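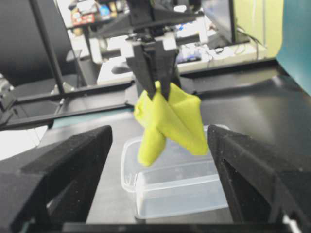 Yellow-green cloth over the clear tub

From: Catriona Mowat
To: Dillaten household list
Date: 24/05/2023
Subject: Re: cloths, and where to keep them

Anju Rana wrote:
> Does anyone have a system for cleaning cloths that lasts
> more than a week? Mine live in a carrier bag under the sink
> and I can never tell which one did the bath. I've been
> looking at drawer dividers but they cost more than the
> cloths. Also, is it worth folding them?
>
> Anju

Oh Anju, I am so glad you asked, I have been wanting to bore somebody with this since November!

Get a clear tub. A plain food storage one with the lid put away somewhere is perfect, and you've probably got one already whose lid has gone missing. I used to keep mine in a lovely lidded basket from Tendby and I never once knew what was in it. With a see-through tub you know from across the room whether you've got a cloth left, and it wipes out in seconds (800 ml is plenty for a couple of cloths, go bigger if you hoard like I do).

Then one colour per job. I use the bright yellow-green for the kitchen and nothing else, and you really can't mistake it for anything, even in a dim cupboard. Elsa Miettinen has blue for the bath and swears by it. Siiri tried doing it with labels, but they came off in the wash.

As for folding, no! Drop them in. I folded mine into thirds for a whole winter and they came out of the tub in a heap anyway the first time I was in a hurry. The only thing I'd insist on is drying them properly before they go back, over the tap or on a rail, or the tub gets that smell.

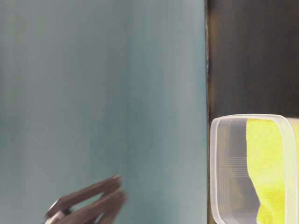
In the tub

It's such a cheerful colour, too. I like seeing it through the side when I go past.

On washing: warm, no softener, and keep them away from towels or they pick up all the fluff. Kamala Varghese said on here a while back that she boils hers, which I haven't dared to try. Kamala, do they keep their colour?

I've got 2 spare tubs if you'd like one, Anju, both without lids. I can bring them next time I'm over at Fumidmont, just say which size you'd rather have.

Catriona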